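### 4.2 Small items on the shared tables

The Drandel survey counted every loose item on the shared tables of the Brulla offices. In total, 2,362 items were recorded on 287 tables. In the previous section we gave the numbers per floor. In the present section we look more closely at the kind of items, and at how their packaging and the surface of the table influence how long they stay in place.

We sorted the items in 7 groups: food and drink containers, hand tools, electronic devices, paper, writing material, clothing, and other. The first group was the largest on almost all floors. It consists mostly of containers with a lid that can be closed again, such as snack cans, jars and cups. A container without a lid was usually thrown away on the same afternoon. When a lid was present, the item could remain on the table for several days, even when very little was left inside. We did not open the containers, therefore we cannot say which part of them was empty.

The mixture of groups on one table was larger than we expected. In the room Coelho, which has gray carpet and a table with a stainless steel top, food packaging was found together with a tool and with a device for playing games (Figure 5). None of these three has a relation to the others, and the coding sheet had to allow such combinations.

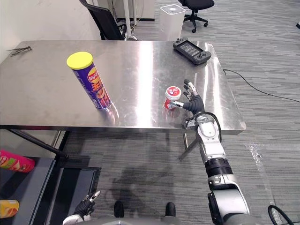 **Figure 5.** Steel table in Coelho, with a tall snack can with yellow lid, a small container with white top, a handheld gaming device and, at the far left, a small dark metal tool.

The height of an item had a clear effect on the coding. Tall items were noted by both coders in nearly every case. Low and dark items were missed more often, in particular when they were lying close to a corner or at the border of the table. A handheld device is wide but flat, and from the opposite side of the table it can be taken for a folder or a closed case. For this reason we asked the coders to go one time around each table before they filled in the sheet. After this change the agreement between them became better, but for hand tools it stayed lower than for the other groups.

The material of the table top was the second point of difficulty. The steel tables were delivered by Fastico and they are easy to wipe, so the staff likes them for eating. On the other hand, the brushed metal gives back the light from the ceiling in bright streaks, and small objects get lost between these streaks. It also shows a weak reflection of the packaging. In the first round, one coder wrote down such a reflection as a stain. We corrected these entries by hand, and the group "other" became smaller.

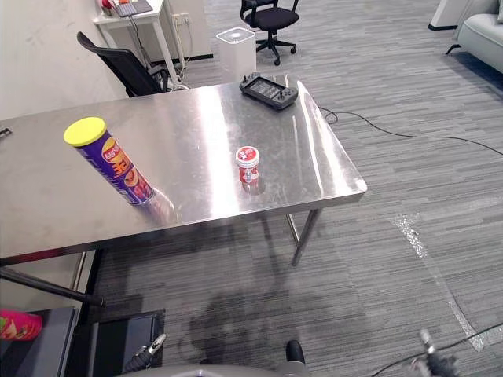
Strong colors help against this effect. A yellow lid or a red band on a label can be recognized from the door of the room, while black objects need a shorter distance. We believe that the same is valid for the staff: an item which is easy to see will be taken away sooner by its owner. Our data support this only in part. The containers in bright colors were removed earlier on the wooden tables, but on the steel tables we found no difference that is worth reporting.

We also asked the coders to write down the chairs and the cables near each table. Chairs were often moved away from the table and left standing in the open part of the room. Cables on the floor were recorded only as present or absent, and we did not follow them to their end. These notes are used in Section 6, where we compare the rooms by the free space for walking.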